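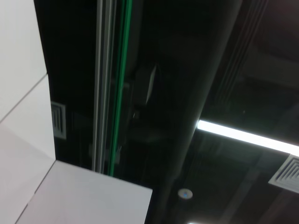 Thursday, April 2, 2026

Up too early again. Lay there from some time before five doing sums in my head about the rent on the unit and then gave up and made toast. Rained all night, gutter over the back door still pouring, must ring about that, have written that here before I think.

Sourdough sulking. Fed it anyway.

So the choir thing. Email came in late last night and I read it in bed like an idiot. They want to move us to September. The whole concert. After I've had the posters priced and everybody has told their mothers. The hall has double booked and the other lot paid first, so that's that, and the church on Grekau Street would have us but the piano there is a half step flat and the heating is one bar. Wrote a reply. Deleted it. Wrote a shorter one. Slept badly.

Sent the shorter one at breakfast, now wish I'd sent the long one.

Rehearsal is tonight regardless. We are doing the Kiiskinen set, all four pieces, and the altos still come in early on the third one. I am an alto. I come in early. It's that rest, you feel it's over before it is, and then once one person goes we all go like sheep. Going to mark it in red. I marked it in pencil last time and couldn't see it under those lights.

Bus to work, standing, somebody's wet umbrella against my leg the entire way. Tried to run the Finnish words in my head and got as far as the second verse. I know what about half of it means. Something about a lake, something about a sister, the usual.

Work was nothing much. Invoices until eleven. Pondico have sent the wrong envelopes AGAIN, the ones with the window on the right, and when I called they said that's what is on the order. It is what's on the order. I did the order. Didn't say so, said I'd look into it. Will have to own up Monday. We now have 1290 envelopes nobody can use unless we fold everything backwards, and I did try it, and it does sort of work if you don't mind the address sitting crooked.

Lunch at the desk. Leftover lentils. Cold because the microwave line was out the door.

Walked the long way round at two for stamps and went past the old shoe shop, which is going to be a bakery now, paper up on the windows. Good. There used to be a bakery there when I first moved here, before the shoes, and I bought a seeded loaf every Saturday and thought I was really living. I was 34 and had one saucepan. Strange what makes you feel rich. I had a mattress on the floor and a loaf with seeds on.

Then the dentist called to move my appointment and I said yes to a time I can't do. Must ring back. Gutter, dentist. Write it on the hand.

Home by half five, changed my shoes, out again. No dinner, a banana.

Rehearsal — better than I feared. Told them about the date at the start so as to get it over with. Groans. One of the basses said September is better anyway because people are back from their holidays and not in the garden, and then a few others said yes, and by the break you would think the whole thing was their idea. So I worried all night for nothing much. The sopranos want to know can they wear the green instead of the black. I do not care. Wear the green.

Warmed up too long as always. The lip thing, the siren thing, the one where we all walk about. My knees dont like the walking about. Then straight into the third piece because it's the bad one, and the red pencil worked on me at least! I held the rest. Everybody round me went early and I sat there silent and correct and very smug and then missed the entry entirely because I was busy being smug. Had to laugh. We did it 9 times in the end. The last one was right. Or right enough, we all got there in the same bar.

There's a moment in the fourth piece when the tenors drop out and it's just us and the low basses, very quiet, and tonight it went properly quiet for once, no coughing, no page noise. I had hairs up on my arms. It's maybe ten seconds of music. I'd do the bus and the envelopes for that most weeks.

Money. We have 400 in the tin after the raffle, which covers the new hall deposit if they'll carry it over and doesn't if they won't. Need to ask in writing. Also the Bremetti folders, people keep saying they want the nice Bremetti ones with the strap for your hand and I keep saying look at the price. Someone found a used set online with another choir's name stamped on the front. We could put a sticker over it. I quite like the idea of just being that other choir for a night.

Got a lift home, good, as it was coming down hard again. Talked about knees the whole way. Everyone in that car is falling apart in a different place.

Now it's nearly eleven and I've had cheese on toast over the sink and a glass of the red that's been open since the weekend, not nice, drank it. Bread starter has come up over the top of the jar and is all down the shelf. So it's not sulking any more. Wiped up the worst, will do the rest tomorow.

Tomorrow: dentist, gutter, email the hall re deposit, envelopes (think of something). Library book is overdue and I've not even started it. Wash the black skirt, or no, it's green now. Do I own anything green. The cardigan has a hole at the elbow but if I hold the folder up high it won't show.

Bed. Hum the third one with the rest in it. Count it this time.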